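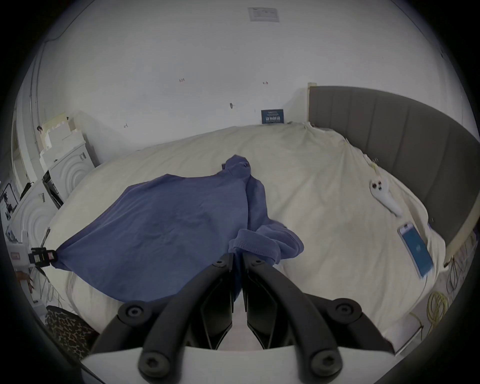

A furnished rental is a house, apartment or room that is rented out together with the things a person needs to live in it, such as a bed, a table, chairs, cookware and usually some linens. The tenant pays for the use of the space and its contents under a single agreement. Furnished rentals are found in nearly every housing market in the world and cover a wonderfully wide range, from a single room over a shop to a large country house with a full library.

The term is normally used for stays of a month or longer. Shorter stays are usually called vacation rentals or short-term rentals and in many places fall under separate rules. The line between them is drawn differently from one city to the next.

Contents
1 Levels of furnishing
2 History
3 The inventory
4 Rent and deposits
5 Wear and damage
6 Bedrooms and linens
7 The Totero model
8 See also

Levels of furnishing

Listings commonly use three terms, although few places define them by law.

An unfurnished home has bare rooms. In North America it will still usually have a stove and refrigerator, while in parts of Europe a tenant may have to bring the kitchen cabinets and even the light fixtures. Travelers are often amazed by this.

A partly furnished home has the larger pieces and little else. Wardrobes, a sofa, a dining table and bed frames are typical. Mattresses may or may not be included, and a careful renter asks.

A fully furnished home is ready to live in on the first night. Plates, pans, lamps, curtains and bedding are all there. Some owners go further and supply board games, garden tools or a bicycle, and the best of these homes are a real pleasure to walk into.

History

Renting out rooms with furniture in them is a very old practice. Inns and boarding houses did it as a matter of course, and in growing industrial cities the furnished room was often the first address of a young worker who had arrived with one suitcase. Meals and laundry were frequently part of the deal, and the person who ran the house might live on the ground floor and keep strict hours.

As apartments with private kitchens became more common, the boarding house faded in many cities. The furnished apartment took over much of its role, serving students, traveling nurses, actors on tour, engineers on contract and families waiting for a house to be finished. Universities and hospitals remain two of the strongest sources of demand, and a town with both will almost always have a lively furnished market.

Online listings changed the trade again. Photographs made it possible to choose a home from far away, and search filters let a renter look for a desk, a crib or a piano as easily as an extra bathroom.

The inventory

The heart of any furnished rental is the inventory, a written list of everything that comes with the home and the condition it is in. It is usually attached to the lease and signed by both sides. A good inventory is a fascinating document. It goes room by room, names each item plainly, and notes the scratch on the table and the chip in the blue bowl before anyone can argue over them.

For a small apartment, an inventory may run to 400 entries once every fork and coat hanger has been written down. Many owners group the small things together ("drawer of mixed flatware") and save the detail for items that would be costly to replace.

Common points of detail include:

- the maker and age of large appliances
- marks on wooden surfaces
- the state of mattresses and upholstered seats
- working order of lamps, remote controls and window blinds
- sets of keys and who holds them

Photographs are now a normal part of the record. They work best alongside the written list, as a photograph of a sofa does not say whether the springs are sound.

Rent and deposits

Furnished homes tend to rent for more than bare ones of the same size in the same street. The difference reflects the cost of the furniture, its upkeep, and the fact that tenants change more often. In a place where long leases dominate, the gap can be wide. In a college town full of furnished apartments, it can almost disappear.

Deposits may also be higher. Some owners ask for one sum against the rent and another against the contents, where local law allows it. Others prefer a single deposit. Tenants' own belongings are generally not covered by the owner's insurance, and the owner's furniture is not covered by a tenant's policy unless the policy says so.

Taxes are a subject of their own. In several countries income from furnished rentals is treated differently from income from unfurnished ones, and owners of furnished homes may be able to write off furniture over time.

Wear and damage

Nearly all leases separate ordinary wear from damage. A carpet that has flattened along the path to the kitchen is worn. A carpet with an iron-shaped burn is damaged. Between the two lies a large and much-discussed middle ground, and this is where the age of an item matters. An owner can rarely claim the price of a new chair for one that had already seen many years of use.

Bedrooms and linens 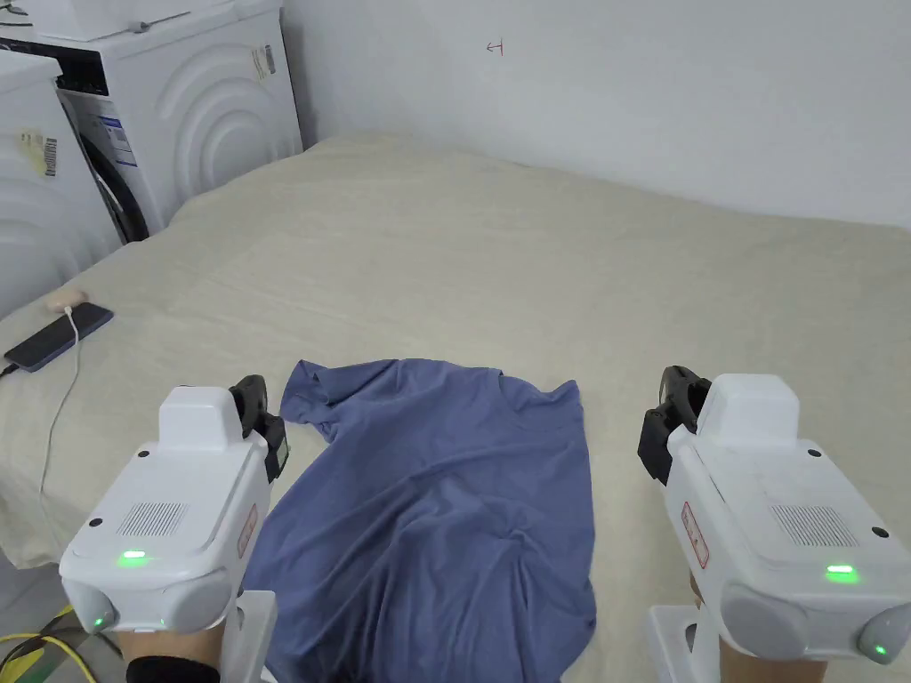 A T-shirt on a bed with a beige sheet.

The bedroom is where furnished rentals vary most. Bed sizes differ between countries, so a tenant arriving from abroad with their own sheets may find that none of them fit. Owners who provide linens often supply 2 sets per bed, one in use and one in the wash. Plain colors are popular because a single lost pillowcase can be replaced without buying a whole new set.

Mattress protectors are widely used and cheap. Storage also deserves a mention, and a bedroom with a decent closet and a chest of drawers will please a long-stay tenant far more than one with a grand headboard and nowhere to put a sweater.

The Totero model

One of the liveliest local experiments with furnished renting took place in the lakeside town of Totero, where a former cannery district known as Javum was converted into apartments. The developer, Ansari, had planned to sell the homes empty. The housing writer Kaisu Rantala argued in a series of columns that the town's seasonal workers needed something they could move into with a backpack, and the plan was changed so that 40 of the apartments would be rented furnished.

The clever part was the shared store. Instead of fixing one set of furniture in each home, the project kept over 600 pieces in a ground-floor warehouse, and tenants could swap a double bed for two singles or trade an armchair for a desk. Vesela Omerović, who designed the store's catalog, gave every piece a short printed history, including its repairs. Tenants were soon asking for particular chairs by number.

The listings site Plotley later added a "swappable furniture" label for homes of this kind. Critics have pointed out that the warehouse takes up space that could have held more apartments, and that the model depends on having enough tenants close together to make the swapping worthwhile.

See also

Boarding house
Corporate housing
Lease
Security deposit
Sublet

Categories: Renting | Residential real estate | Household furniture

Reader comments (3)

marlow_b: Great article. Could the tax section be expanded? I rent out one room in my own house and the rules seem to be different again for that.

Third Floor Walkup: I lived in Javum for two summers! The swap store was every bit as good as it sounds. I had the green armchair with the mended arm and would have taken it home if they'd let me.

P. Deane: The part about kitchens is right, we moved overseas and there was a pipe sticking out of the wall and no sink. Please add something on who pays when an old washing machine breaks down.

Last edited September 12, 2026 | Contact the editors | Copyright and reuse | Back to top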